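Thirty sorts before lunch

The wing nuts are the worst. Eimear Flanagan says this before she has her coat off, and says it again at the kettle. Bolts are fine. Bolts lie down and stay down. A wing nut lands any way it likes and shows you a different shape each time, and if you take it by one ear it swings.

Half past eight in the morning, a rented unit in June, the door propped open with a fire extinguisher. Eimear works for Vikus, a small outfit that wants robot arms to do the fiddly end of workshop tidying. Nuts in one pocket, bolts in another, lid shut. The sort of job every garage owner means to do and doesn't.

The arms don't get instructions for it, not in the old sense. They get examples. A person does the job through the robot, start to finish, and everything is kept: what the cameras saw, where each joint was, when the fingers closed. Then again with the bits tipped out differently. Then again. Later a learning system goes through the lot and tries to work out what a hand would do next.

The project is called Litberg. It had 418 usable examples when I walked in. Eimear wanted 439 by the end of her shift, for reasons she described as "stubbornness, mostly".

She drives with both hands, left for left arm, right for right. It looks easy for the first minute. Then you have a go. I had a go. I picked up nothing at all, knocked a bolt across the floor and was politely asked to stop.

What you lose is touch. You can see the fingers are near the nut but you can't feel them arrive, so you go by eye, and the eye is wrong by a few millimetres, and a few millimetres is the whole nut. Eimear has stopped noticing. She leans in slightly at the grab, thats all, like someone threading a needle.

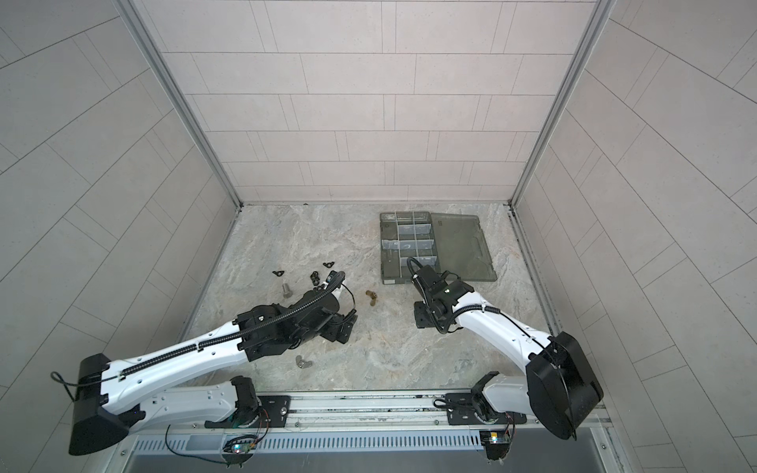
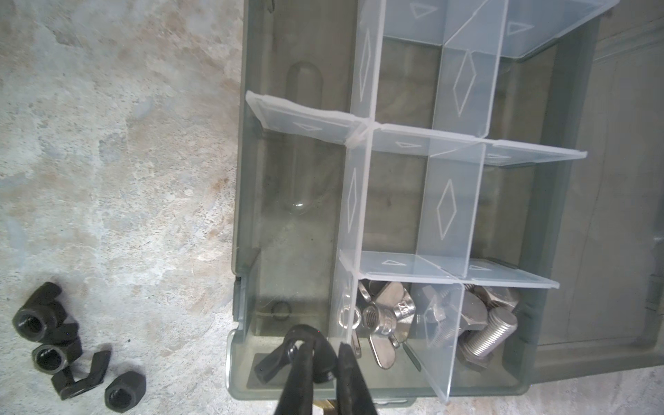 Small hardware and a divided box – the whole of Litberg at present.

An episode, as they call it, is one go at the task. Short ones are better, up to a point. Too short and she's been rushing, and rushing teaches the system to rush. Too long and there's dithering in it, the arm hanging about over a nut while she makes up her mind. The machine learns the dithering too. It can't tell what was meant from what just happened.

So what about mistakes? Depends who you ask. A dropped nut picked up again, Eimear keeps. She likes those. An arm that has only ever seen clean runs has no idea what to do when one goes wrong, and it will go wrong. A dropped nut that rolls under something and ends the run, that goes in the bin. There are 3 people at Vikus with a view on where the line sits and they don't agree.

Ginette Ross thinks the dropped ones are kept far too readily. Her worry is that a recovery is still a fumble first, and a system fed on enough of them may come to treat the fumble as a step in the job. She would mark each one by hand and hold them back until the plain grabs are solid. Eimear's answer to that is who's going to do the marking.

It goes round like this most days, I gather. Nobody raises their voice.

Between runs there is the reset, the part no one puts in the funding bid. Bits out of the box. Bits shuffled. Not too neatly – people are awful at random, they spread things out evenly without meaning to, and then the system only knows evenly spread. Eimear shuts her eyes and drops them. Then a quick look at the camera views, a check the cables haven't crept into shot more than usual, and off again. Reset takes longer than the task, some mornings. She has opinions on that as well.

Before this she spent a winter at a firm called Demano, folding cloths through a pair of arms very like these. Soft things, she says, forgive you. You can grab a cloth nearly anywhere. Metal doesn't forgive, but at least it keeps it's shape.

Does it work? Bit early. An earlier batch was used to train a first version, nicknamed Ağca by somebody who has since left, and it could manage a bolt on a good day. With wing nuts it went in confidently and closed on air. It did that thing, Eimear noticed, of leaning in slightly before the grab. Hers. She was oddly pleased, then went and looked through her own recordings to see what else she'd handed over.

By noon she has done 30, of which she'll keep most. Sandwich at the bench, one eye on the screen, going back over a run where a nut turned in the grip halfway across. Keep or bin. She watches it twice more and keeps it.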